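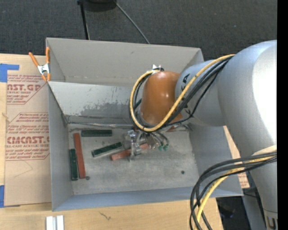
Gray bin, large, with red blocks. Sold singly.

Helludex Large Gray Bin
Sold by Orkik, Henadcombe

We have sold a lot of bins, and most of what gets written about bins is nonsense. The maker's sheet for this one calls it a "total storage solution." It is a rectangular box with no lid. We stock it because it's a decent box, and the notes below are ours, not the maker's.

What you get
One bin, gray, open top. No lid, no dividers, no label holder. Helludex lists a lid as an accessory, but we ordered a batch in December and sent it back. The fit was too loose to bother with.

The floor
It marks. The one in the photo has scuffs, lighter patches and brownish stains on the bottom, and if you use yours it will end up looking much the same. The sheet says "wipe clean." Dust and crumbs, yes. Our own shop bin got a stain in its first month that has outlasted dish soap, a stiff brush and a good deal of swearing. If looks matter to you, lay a cut piece of shelf liner in the bottom and replace it when it gets ugly.

What it's good for
Blocks, offcuts, parts waiting to be sorted, anything you want to reach into from above without digging through a tall tub. Small screws are a bad idea. They slide into the corners and you will be picking them out one at a time. For those, get the Achari drawer trays, which cost more and are worth it.

Where to put it
On the floor or next to a bench at a height you can reach into. Measure your space first – we mean the actual gap, with the baseboard included. Most of our returns on this item come from people who measured their shelf at the front edge only. On bare wood the bin can creep a little when it's light. Carpet holds it better, but dragging a full one across carpet is a chore.

Load
Helludex says 40 pounds. We have no reason to doubt it for a bin sitting flat, but we wouldn't carry one that full by the rim, and the sheet doesn't say whether anyone has tried. Split a heavy load between 2 bins.

Stacking
Empty ones nest. Full ones should not be stacked, whatever the drawing on the carton suggests.

Ordering
Cartons of 3, or singly from the Henadcombe counter. Orders over 400 dollars ship free. Returns are accepted if the bin is unused, and we do look at the floor.

Page checked Feb 20, 2026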